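Practice grocery opens at Hikadell Centre

Print this page | E-mail to a friend

April 2, 2024

A small practice grocery has opened on the ground floor of the Hikadell Centre in Ternia. It is meant for people who want to learn, or learn again, how to do their weekly shopping: new arrivals to the town, older residents coming back from a long stay in hospital, and young adults who are going to live alone for the first time. Nothing in it is for sale. The visitors take a basket, go along the stands with a list and bring their things to a counter, where the prices are added together and discussed.

The grocery was set up by the Siu Foundation, which has rented rooms in the building for four years. The produce stand was bought second-hand from Tunex, a shop fitting company in the next valley, and it came in one piece on an open lorry. The door of the centre was too narrow for it, so the two halves of the door had to be taken off for one morning.

"We had a table before, and on the table we had pictures of vegetables," said Pui-shan Tse, who is responsible for the courses. "People were polite about it. But a person who has not carried a basket for one year must carry a basket. A picture weighs nothing." 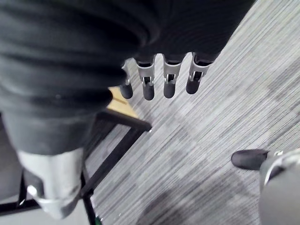
The courses run in the mornings, in groups of not more than eight. Each group comes four times. In the first meeting the people learn to write a list and to put it in the order of the stands. In the second they work with a fixed sum of money. The third is for weighing and for reading labels, and the last is a free visit, when the teacher stays at the counter and does not help unless somebody asks.

The Foundation paid for the fitting of the room from its own budget and received a grant of 1000 euros from the town for the scales, the counter and the signs. The rent is not included in this sum. Ms Tse said the fresh goods are the biggest cost that returns every week, and that what is still good at the end of the week goes to the kitchen on the second floor, where it is cooked for the Friday lunch. Nearly 50 people have already put their names down for the spring courses, and a waiting list is open at the reception.

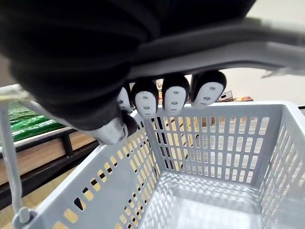 Choosing the equipment took longer than the organisers had expected. They wanted things of the same kind that people meet in the shops of the town, also when these are not the most comfortable ones. The baskets caused the longest discussion. One opinion was to buy only trolleys, which are easier for people with weak hands. In the end the Foundation took grey plastic handles of the usual arched form, the kind the fingers must close around from below, and the occupational therapist now uses them as a part of the lesson. She asks the visitors to lift the basket first empty, then with one cabbage, then with two, and to say when they would like to put it down.

The choice of goods follows the season and the wishes of the groups. Participants who cook Chinese and Korean dishes asked for vegetables that are not always found in the smaller shops of Ternia, and they often become the teachers for some minutes when the others do not know how a thing is prepared. The labels are written by the groups themselves, in English and in one other language.
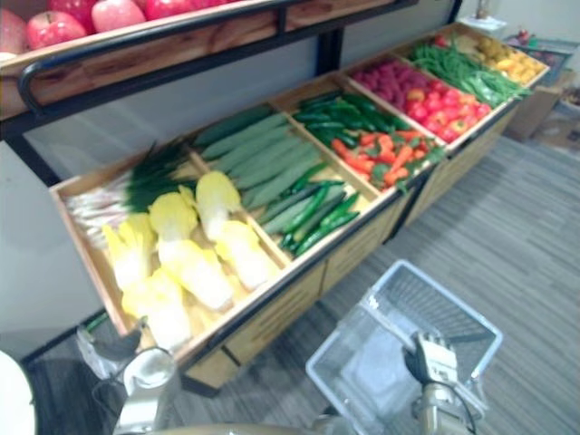
Ms Tse would like to add a shelf for dry goods, with rice, flour and tins, and later a refrigerator with a glass door. The refrigerator needs a stronger electric line, and the owner of the building has not yet given his answer. A decision is expected in May. Until then milk and cheese will be explained at the counter only.

An open morning for families and neighbours will also be held in May, and the day will be written on the notice board at the entrance. Groups from schools and day centres can ask for a visit outside the course hours. To put your name on the waiting list, call at the reception of the Hikadell Centre or telephone the building on extension 1608. The courses are free of charge, and the visitors do not need to bring anything with them except their reading glasses, if they use them.

Contact the news desk | © 2024 Ternia local news. All rights reserved. | Back to top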